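I've been selling the Batska hand-held gripper out of our little shop in Evville for a while now, and it's still the one I grab first when I want to show a robot a job. You squeeze, the fingers close, you do the task the way you'd do it with your own hand, and the tool records the motion for your arm to learn from. No joystick, no headset, no pendant (I never did get along with pendants!).

The fingers are black with a finely textured face, and they're ridged enough to get a decent hold on slick stuff. The joints come in teal only, sorry. I like a marked-up surface for practice – pencil a grid on whatever board you have and you can tell people "start from that square" and get nicely varied demos.

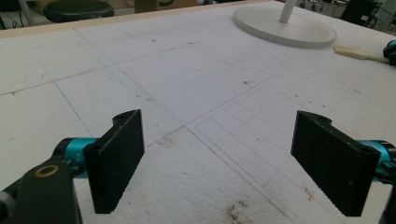
## What you get

- Gripper with both finger pads fitted
- Spare pair of pads
- Wrist strap and a 13-foot cable
- Nikzad recording software, one seat

Part number is 1802. Battery life is over 34 minutes of steady recording, so plan on a coffee break or add the second pack.

## Before you order

Jacobus Lekota does our setup calls and he'll ask which arm you're teaching, so have the model handy. If you're on a Janthorpe arm you'll also want the adapter plate, $35, added at checkout. Left-handed folks, it works fine either way, I switch hands all the time.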